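Unit 4. Covered Work Tables: Sheet, Tape and Backdrop
Course notes, Workspace Preparation
Instructor: Boris Stojanović
Section meets Thursday

4.1 Scope

Unit 3 dealt with bare tabletops. This unit deals with tables that are covered before use, and with the markings placed on the cover. The legs and frame are treated as given. Lighting is left to Unit 6, except where glare has a direct effect on the choice of cover.

4.2 Terms

Cover: any flexible layer laid over the tabletop and meant to be replaced.
Field: the part of the cover on which work is done.
Margin: the rest of the cover, out to the table edge.
Zone: a part of the field or margin bounded by tape.
Backdrop: a plain curtain or wall behind the far edge.

Students often use "field" and "zone" as synonyms. They are separate terms in the exercises and in the report form.

4.3 Choice of cover

Plastic sheet is cheap, wipes clean and can be had in pale colors against which dark objects stand out well. Its weak points are creasing and shine. A crease lifts the sheet off the table by a small amount, and a flat part laid over it may rock. A glossy crease also returns light in a narrow bright line, and this line moves when the viewer moves.

The Plenik sheet kept in the storeroom is supplied folded, and the fold lines remain for several days after it is spread. The Nutuvetti sheet comes on a roll 762 mm wide, so a wide table needs two lengths with an overlap. Place the overlap in the margin if the layout allows it.
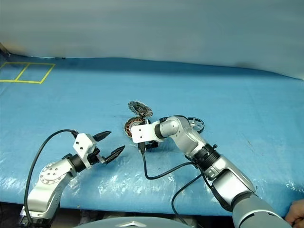
Creases collect wherever the sheet changes direction, and the front edge is the usual place. Tension should be applied from the center outward, first along the long side and then along the short side. Pulling from one corner only moves the slack to the opposite corner. Fix the sheet under the tabletop, never on the upper face. Clips are preferred to tape for this - they can be released and reset.

A sheet pulled too tight will relax overnight and show long shallow waves in the morning. Leave it slack for the first day if the schedule permits, then tension once.

4.4 Tape markings

Yellow tape on light blue sheet gives adequate contrast under most room lighting. White tape does not. Two rectangles sharing a side are enough for simple sorting tasks, one for items not yet handled and one for items done. Both should sit near a corner so that the middle of the table remains clear.

Procedure:

Wipe the sheet and let it dry.
Mark the corners in pencil.
Lay the shared side first.
Lay the remaining sides, overlapping at the corners.
Press down with a cloth. Do not use a fingernail, as it cuts thin sheet.

Tape ends running past a corner should be trimmed. A trailing end may be read as a boundary by someone who was absent when the zones were laid. In the worked case the zone is 428 mm on the long side, measured to the inner edge of the tape. State inner or outer edge in every report; a measurement without it is not accepted.

4.5 Surface wear

Scratches, pencil lines and small colored marks build up on any pale surface. They are harmless until they become hard to tell from small parts or from intended markings.

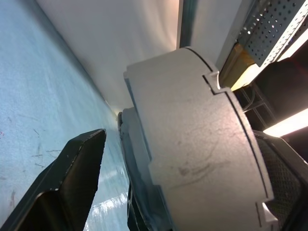
Reading time: 4 min

Inspect the surface from a low angle as well as from above. Fine scratches disappear in direct view and show clearly near a glare patch. Pencil can usually be removed with a damp cloth. Ink usually cannot, and solvent may cloud the plastic, so test it in the margin first.

Record wear on the Kovačević grid, one entry per square. The grid has 28 squares. Enter S for scratch, P for pencil, C for colored mark, and leave unmarked squares blank. A square with more than one kind takes more than one letter.

The cover is replaced when a mark falls inside a zone and cannot be removed, or when a scratch can be felt through a cotton glove. Age alone is no ground for replacement. In the February session one sheet lasted around 59 hours of table use and was changed only for a tear at the clip line.

4.6 Backdrop

A backdrop close in tone to the cover makes the far edge of the table hard to find. Where the edge matters, run a strip of tape along it. Small items left against the backdrop are easily overlooked at clearing time, so the far edge is checked last, on foot, from behind the table if there is access.

4.7 Exercise

Cover one table with Plenik sheet and lay two adjoining zones as in 4.4. Submit inner dimensions, the position of the shared side relative to the nearest table corner, and a completed grid. Students who missed Unit 3 should read the Panari handout on tabletop flatness beforehand.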